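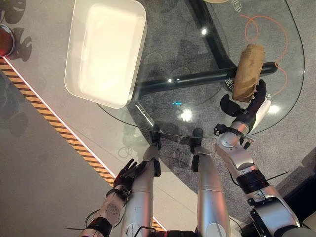

A day out at the Gelora studios

We had been meaning to do one of the Gelora open days for years, ever since we got hooked on Laltlow during a very wet fortnight at home and watched the whole first series in four evenings (the second took us three, which I am less proud of). The tickets go quickly, so when a pair came up I booked first and worked out the trains afterwards. They were £32 each, tea included.

The studios sit at the end of a long road of warehouses and you would walk straight past if it weren't for the banner. Our slot was in the morning, and there were plenty of people in the yard before us, quite a few of them in the green harbour coats from the show. I did feel underdressed!

You start in a little screening room with a short film on how the place came to be. It was built for a soap called Kramer, which ran for 3,432 episodes and which my mother never missed, so I was more pleased than most to find that the old Kramer kitchen is still standing. They keep it in the corner of Stage Two, yellow curtains and all, and it is tiny. On screen the whole family used to have rows in there, and I can't think where they put the cameras.

Then on to the part we had all come for. The Laltlow lighthouse stairs go up ten steps and stop, with a mattress behind them, and everything above that is added afterwards. The harbour office is a proper room, though, with a ceiling and drawers that open, and our guide let us have a good nosey through the ledgers. Somebody in the art department has filled in page after page of fish prices in beautiful handwriting, none of which has ever been on camera as far as I know.

Costume was my favourite. There are 52 coats on the rail for the funeral episode alone, and you are allowed to feel the weight of one of them. We also had a talk on sound, with a chance to do our own footsteps on gravel to a clip of the chase along the sea wall. Mine were late every time, but my other half was rather good and has mentioned it since.

The last stop was Hato, the new drama they are making for the autumn, and there I have to be careful, as we were asked not to give away the set. I will say it looks expensive, and much darker than Laltlow, and that filming goes on until August. I came out wanting to watch it, so the tour did its job.

A few practical things if you are going. The tour is two hours on your feet with very few seats, and Stage Two is chilly even in summer, so take a cardigan. Phones go in a locker after the Kramer kitchen. The café does a very decent cheese scone but had run out by the time the second group came through, and the shop only takes cards. The next dates go up on the studio's own page at the end of the month.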